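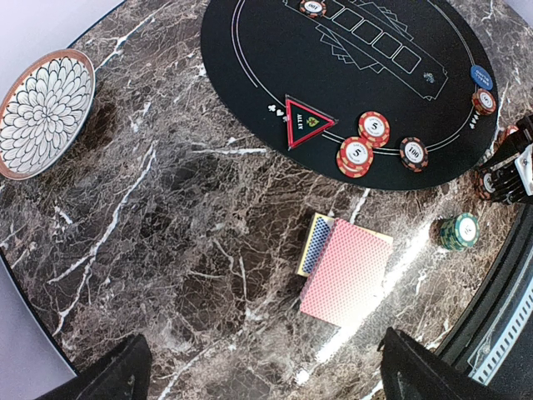

June
By Lumturie Živković
3 min read

Card night is back at Skinamau, and I couldn't be happier! We start at half past seven in the upstairs lounge, and beginners are as welcome as ever (I still have to check whether a flush beats a straight – it does).

Last season we raised 425 pounds for the Pustau library van, all from entry money and Ljubica Dimitrov's cheese scones. Ljubica is baking again, and she is also running a short lesson before play for anyone who has never held a hand of cards.

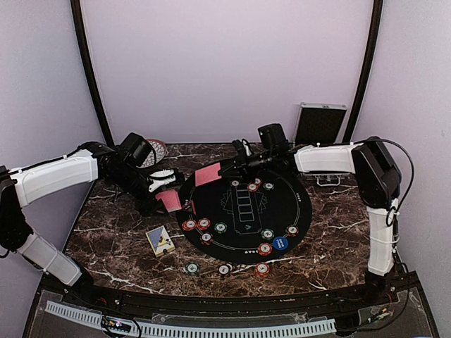
What's new this time

Cribbage! Two boards have come to us from the Gkikas club, along with a lovely typed sheet of house rules from years back. We'll try rummy too, if enough of you fancy it.

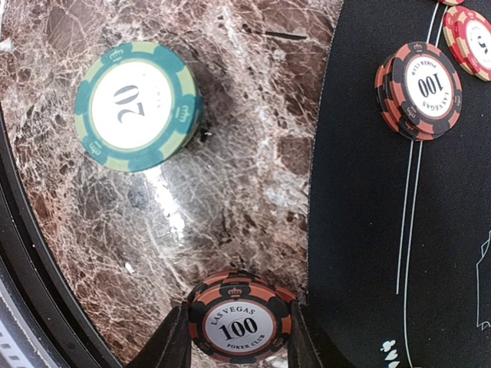 A 100 chip from the Las Vegas Poker Club set.

Chips are for keeping score only, so leave your wallets in your coats. Entry is 3 pounds, tea included, and the last bus to Trornari stops outside at twenty past ten. Put your name on the sheet by the door, or just turn up – we'll find you a chair.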